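The Second Life of the Spare Room

By the Giturex Home staff
Friday, September 27, 2019

214 shares | 17 comments

Most houses have one. It might have been a bedroom for a child who moved out, or a dining room that got used twice a year. It collects a broken lamp, a box of cables, a treadmill. Then somebody needs a place to work, and the door gets opened again.

Over the past year we have heard from readers who turned a spare room into a workroom. Some sew. Some fix radios or bicycles. A few run small repair businesses and see paying customers at the front door. What they had to say about money, walls and noise was more useful than most of the advice sold in books, so we have built this article on it.

Start with the cost. Readers who did the work themselves and kept the old floor told us they spent close to what they planned. Readers who hired help mostly went over. One couple in Flukow set aside $3,000 and ended up at $4,000. The extra went to an electrician, who found that the room shared a circuit with the kitchen. They would do it again, they wrote, but they would call the electrician first and buy the bench last.

Power is the complaint that came up more than any other. Older bedrooms often have two outlets, both behind where the bed used to be. Extension cords across the floor are a bad answer for a room where people stand and walk. A row of outlets at waist height along one wall costs more on the day and saves a lot of bending. If the wall is already open for any other reason, put them in then.

Paint is cheaper, and people have strong feelings about it. The readers we heard from split between plain white and everything else. White shows dirt and scuffs. It also throws light back into the room, which matters if the only window faces north. A washable finish costs a little more per gallon and is worth having behind a bench. Flat ceiling paint does not wipe clean, and two readers learned this with machine oil.

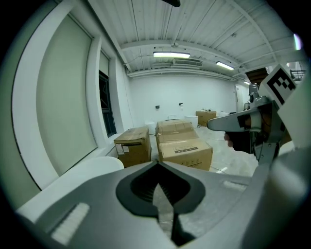
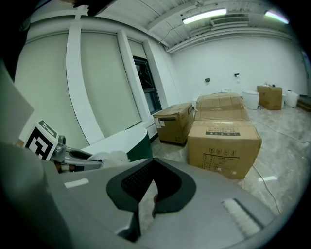 White walls in the first picture; gray housings and white strips and pads up close in both.

Light comes next. A single fixture in the middle of the ceiling puts your own shadow on whatever you are doing. Two or three smaller lights, set forward of where you stand, fix that. A clamp lamp on the bench does most of the job for very little money. Buy bulbs of the same color for the whole room, or the fabric you matched at night will not match in the morning.

Then storage. The usual mistake is to build shelves before moving in. A reader in Flotow put up deep shelves on three walls, filled them in a weekend, and found he could not reach the back of any of them. He took down half. Shelves 8 inches deep hold more than people expect, and everything on them can be seen. Open bins work for things you use every day. Lids are for things you use in January.

Noise is harder. A spare room tends to share a wall with a bedroom, and a sewing machine on a hollow table is loud on the other side of it. A rubber mat under the machine helps. So does moving the table a few inches off the wall. Soft foam panels cut the echo inside the room but do little for the person next door. The Devadiga bench, a plain flat-pack model that several readers own, gets good marks for staying quiet. It gets poor marks for its instructions, which run to 30 pages and skip the drawer.

Check the rules before you invite customers in. Many towns allow a home business as long as there is no sign and no employee. Some limit parking. A lease may forbid it outright, and so may a home insurance policy. A phone call to the insurer takes a few minutes, and several readers were asked to add a small rider for tools.

Leave a chair in there, too. Several people mentioned this. A workroom with nowhere to sit down soon has a coat on the bench and a cup of coffee on the windowsill.

214 shares | 17 comments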